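Tiempo de lectura: 2 min

Buscar en el repositorio Buscar Borrar filtros

# Zemer - recetario de comedor escolar

Zemer es una colección de fichas de cocina para comedores de primaria, escritas en texto plano y pensadas para imprimirse en una hoja. La mantiene Yvonne Hollis desde la cocina de Orkberg. Esta versión se cerró en abril.
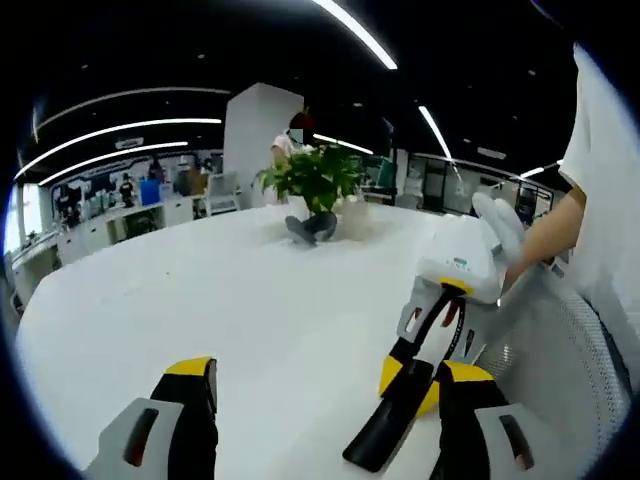
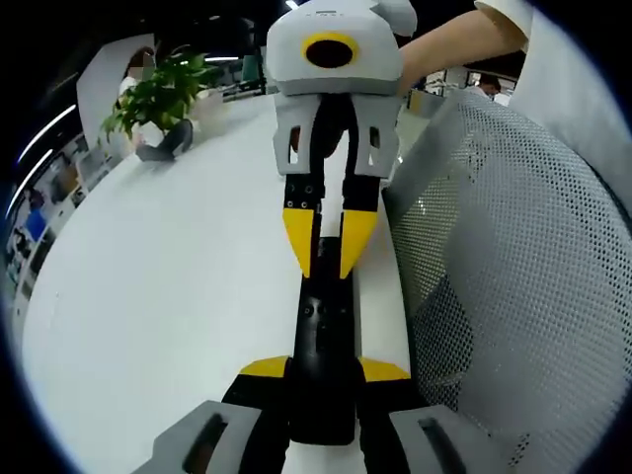 Mesa blanca, en las dos imágenes.

## Contenido

- `fichas/`: 300 recetas, una por archivo.
- `menus/`: 18 menús semanales ya montados a partir de las fichas.
- `alergenos.csv`: tabla con una fila por receta.
- `compras/`: listas de pedido por menú, en kilos y litros.

Los menús de verano están incompletos. Faltan los postres y casi todas las guarniciones frías.

## Formato de las fichas

Cada ficha lleva título, raciones, ingredientes, pasos y notas. Las cantidades son en crudo y sin desperdicio, salvo en pescado, donde se indica el peso de compra. La sal no se cuantifica en sopas y cremas - cada cocina trabaja con un caldo distinto.

```
titulo: Lentejas con calabaza
raciones: 18
grupo: legumbre
alergenos: apio
```

El campo `grupo` admite legumbre, arroz, pasta, verdura, huevo, carne, pescado y postre. Los purés van en verdura aunque lleven patata.

## Alérgenos

La tabla recoge los 14 alérgenos de declaración obligatoria en la Unión Europea. Las trazas no figuran. Antes de servir un plato hay que comprobar la etiqueta de cada producto comprado, sobre todo en caldos, embutidos y pan rallado.

## Origen

La mayor parte de las recetas viene de los cuadernos de Orkberg. Las de arroz y pescado las cedió el comedor Penrose y se han reescrito para igualar el formato. Dos fichas de croquetas siguen repetidas con nombres distintos; se unirán en la versión 2.

## Limitaciones

Los tiempos de horno corresponden a un horno de convección con bandejas llenas. No hay valores nutricionales. Las fichas para dieta triturada no indican textura, así que no sirven para niños con problemas de deglución sin revisión de un profesional.

## Uso

Se puede copiar, modificar e imprimir citando Zemer. Para importar las fichas en Clerari, usar la opción de texto con cabecera y desmarcar la conversión de unidades - cambia los decilitros por gramos y estropea las salsas.

Contacto: Yvonne Hollis | © Zemer | Volver arriba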